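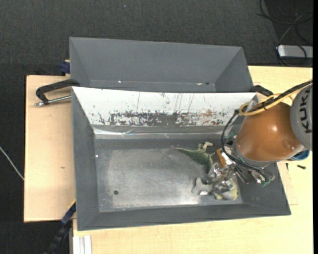 Taking a school group to an automation open day, what should I ask for?

I teach a shop class and we have been invited to the May open day at Gavgate. They do small automation projects, and one of the stations is a robot arm picking mixed objects out of a bin. I went by on my own last week to see what the kids would be looking at. It is a KUKA arm over a big grey metal bin, with a second bin behind it, all on a wooden table. There was a toy dinosaur and a grey soft toy in the bin when I was standing there.

My problem is that I didn't get much out of it. The person at the station was busy with something on the laptop and I didn't want to interrupt. I watched for a few minutes, said thanks and left. If I do the same with a class they will be bored before we get to the next table.

We have two hours in the building, including a talk at the start. I would like to know:

How long should we plan on at the picking station?
What should I ask the staff to show or explain?
Is there anything to do in class beforehand?

The students are used to clamps, drill presses and hand tools. None of them have programmed anything. I haven't either, beyond a spreadsheet.

Posted by millrun_shop

Gerardo Castillo

I used to run a station like that at Serkolent, and we had school groups every spring. Call ahead and ask who will be on the station that day. Then talk to that person, not the front desk. If they know a class is coming they can set aside a time when they aren't changing settings. Ten in the morning was our best slot. By mid-afternoon everyone at the tables was tired and the explanations got short.

Plan on about 20 minutes for that one table. Less than that and you only see the arm move. Split the class if you have more than a dozen, because only the front row can see down into a bin. The others can be at another station and swap.

What I would ask them to show:

The same object in different positions. Have it out in the middle of the floor first, then up against a wall, then in a corner. Corners are hard for most grippers because the fingers need room on both sides of the part. Your students will see the difference without anyone telling them.

A hard object next to a soft one. You already mentioned a soft toy, so ask about that. A soft thing changes shape when the fingers close, and the point you aimed for may not be where you end up holding it. Ask how they decide how hard to squeeze.

A miss. Ask what the system does when it closes on nothing, how it finds out, and whether it tries the same spot again. Some places are shy about this and only want to show you good runs. In my experience the kids ask more after a miss than after anything else that day.

The stop button. Ask where it is and who is allowed to press it. Ask what has to happen before the arm can start again. For a shop class this ties in with what you teach already.

Also have them look at how the table is set up. You said they know clamps. If there are clamps near the bins, have someone ask what happens if a bin gets shifted a half inch. The answer depends on whether the system looks at the bin each time or works from a stored position, and that leads into the programming side without any code.

For class beforehand, we sent teachers a simple exercise. One student wears a blindfold and picks things out of a dishpan using kitchen tongs. A second student gives directions, and can only say left, right, forward, back, down, close. Do three rounds with different objects. It takes most of a class period once they get into arguing about it — leave time for that.

One more thing. Ask about cables. On an arm like that they have to follow every turn of the wrist without pulling tight or rubbing. I have lost more working hours to cables than to software, and no visitor ever asked me about them.

kingi_dad

We went to Gavgate last year with my daughter's group. It was good. Parking is bad, so have the bus drop you at the side door and wait somewhere else. They make you sign in and it takes a while. There was a table with snacks but it was for the companies, so bring your own.

I don't remember the bin one. They had a Gimness sorter with a belt that the kids liked a lot.

patternmaker61

Agree with most of what Gerardo wrote. I would go shorter on the station and longer on questions afterward, away from the noise. It can be hard to hear in those rooms when more than one demo is going.

Give each student a question on a card before you get there. Mine never asked anything when I left it open. With cards, about half got asked, and those led to others. Keep them plain: How does it know where the bottom of the bin is? What can't it pick up? What did you change last, and why?

That last one got us the best answer of the day. The woman at the table had been working on finger pads all week and she had a box of old ones under the bench that she passed around.

Also check whether they allow photos. Ours had a form for it and we didn't find out until we were at the door.

millrun_shop

Thanks. I called and they gave me a name and a time slot. We are going to do the tongs exercise the week before. I will use the cards too.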